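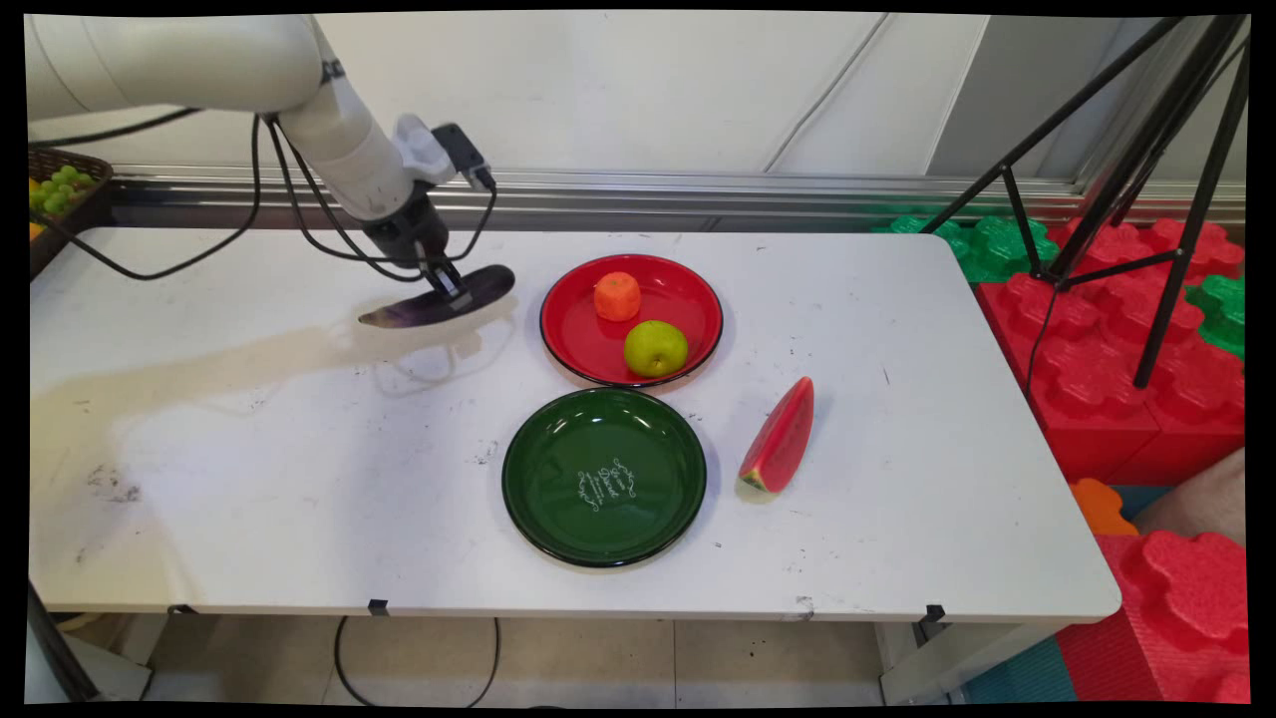 My kitchen sink has been my sworn enemy since I was a teenager, so when people ask what I want from a robot I always give the same answer. I want somebody else to deal with the stuff on the counter. Laundry folding would be lovely and a self-cleaning bathroom would be even better, but mostly I want to come home and find that the groceries have gone where groceries go. Which sounds so easy! An eggplant held sideways over the table, a green plate waiting with nothing on it, an orange and an apple already on the red one. My niece could do this at two (she would then have bitten the apple, but still). And yet this is pretty much where things stand with home robots right now, and I find it kind of fascinating that picking up one vegetable and setting it on a plate is still a real piece of work for a machine.

I got on this subject back in November, when I had a long dinner with my old roommate Vimala Ramasamy. She spent years in packaging plants and has very little patience for my robot dreams. Her point was that factories have had arms forever, and they are great at it, as long as the part shows up in the same place every single time. Move the part a couple of inches and the old ones will happily close on thin air. Your kitchen, she said, is nothing but parts that moved a couple of inches. Then she ate the last of my bread.

She's right, of course. Think about what a person does when putting away produce. You grab the eggplant near the middle so it won't tip. You squeeze less for a tomato. You see there's already something on the plate so you scoot over a bit, and you do all that while talking on the phone. Every one of those little decisions has to come from somewhere if a machine is going to make it.
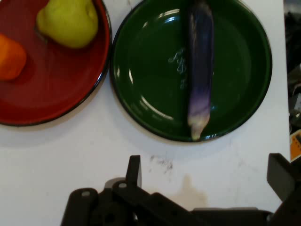

Then there's the letting go part, which I had never thought about before. Everybody talks about grabbing. But a long skinny vegetable can roll, and a plate has a rim, and if you open your fingers too high up the thing drops and bounces off under the stove. I tried it at home with salad tongs and one eye closed, 15 times, and I'm not going to tell you my score.

So can they do chores yet? My vote is "some, slowly, with a person nearby." Vacuuming, sure. Ours is nine years old, it's called Bouchard, and it still gets stuck on the same rug. Putting one thing on one plate, I believe it. Clearing the table after my family has had tacos? Nope, not this year, and I'd want to see it with my own eyes before I handed over 2000 dollars, let alone the kind of money a real arm costs.

Vimala thinks the shop floor will get the good ones first and homes will get whatever trickles down. I think she's probably right about that too, but I'm keeping a spot on the counter open anyway. If you've got a robot at home that does anything besides floors, leave me a comment and tell me what it's like to live with. I've got dishes to do.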